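Skekora Cable Tester Review: A Lot of Screen for the Money

Two weeks with the $95 handheld that says it can replace your old one

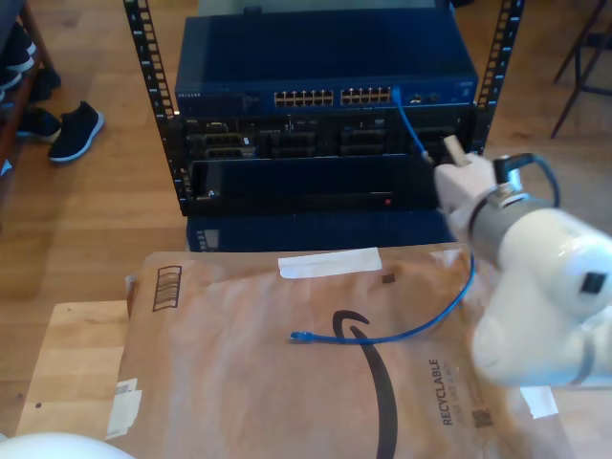 Marwan Hijazi wrote in to say that any tester under a hundred bucks is a continuity checker with a nicer box, and that he'd quit trusting the word "certified" on packaging years ago. I mostly agree with him, and I went into this one expecting to send it back by Monday.

The Skekora is a two-piece kit. You get the main unit, a remote end that lives in a slot on the back, a short patch cord and a zip pouch that smells like a shower curtain. The box says "pro grade" in two places. The manual is one folded sheet and the section on length measurement is four lines long.

Wire mapping works. I made up a handful of bad cables on purpose: a split pair, a reversed pair, an open on pin 7, one plug I barely crimped. It caught all of them except the barely crimped one, which passed until I wiggled it. My old tester with the blinking lights misses that too, and it cost a lot less.

Length is where I started to grumble. On a spool end I had measured at 100 feet, the Skekora gave me a different answer each time I pressed the button, the worst of them off by about 2 feet. Fine for guessing where a break is behind drywall. I would not bill anybody by it.

Then there's the PoE feature, which gets the biggest type on the listing. It tells you power is present and on which pairs. It doesn't put a load on the line, so if you have a camera that reboots every night, you will learn that there is power on the cable, which you knew.

The listing had 3,237 ratings when I bought mine. I read a few pages of them. A suspicious number talk about how fast it shipped.

I also borrowed an Ikance for comparison. Uglier, smaller display, no backlight to speak of. The buttons click properly, though, and it gave the same length reading every time I asked. Battery door feels flimsy on both.

Shop note: I got mine from Kernoswood and the return window was shorter than I'd like. Check before you open the pouch.

Would I buy it again? If you wire up your own house once and want a readable screen, sure, it does the basic job. If you do this for pay, save up. I'm keeping it in the truck as a spare and the Ikance is going back to its owner, a little reluctantly.

Pros: wire map, backlight, remote stores in the body
Cons: length readings wander, PoE check is thin, manual is useless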